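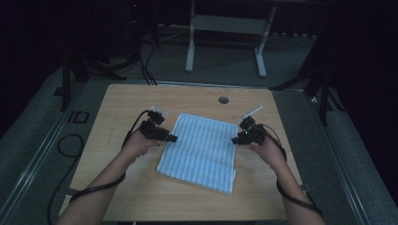 Figure 4.1 A folded striped towel on a wooden tabletop.

Chapter 4: Why Fabric Creases

I ruined a linen shirt the June I started at the Curnside mill, and I've been curious about creases ever since. I'd left it balled up in a bag for 2 days – and no amount of tugging would flatten it! So let's start this chapter with something you have at home, an ordinary cotton cloth.

Cotton is mostly cellulose, long chains held to their neighbors by weak bonds. Bend the yarn and some of those bonds let go. Give them a little moisture and they'll grab on again in the new position, and now you've got a crease. Wool is springier (you'll meet it on page 70), and polyester behaves differently again – it softens with heat and sets as it cools.

Before reading on, fold a cotton cloth, press it under this book overnight and look at the line it leaves. Then mist half of it with water and smooth it with your palm. Write down what changes. We'll come back to your notes in Section 4.2, when we get to ironing.

Print this chapter | E-mail this chapter

Related chapters
Chapter 3: Spinning and Twist
Chapter 5: Dyes That Stay Put
Kemlow Workbook, Exercise 34

© August 2018 Waltance Press | Contact us | Back to top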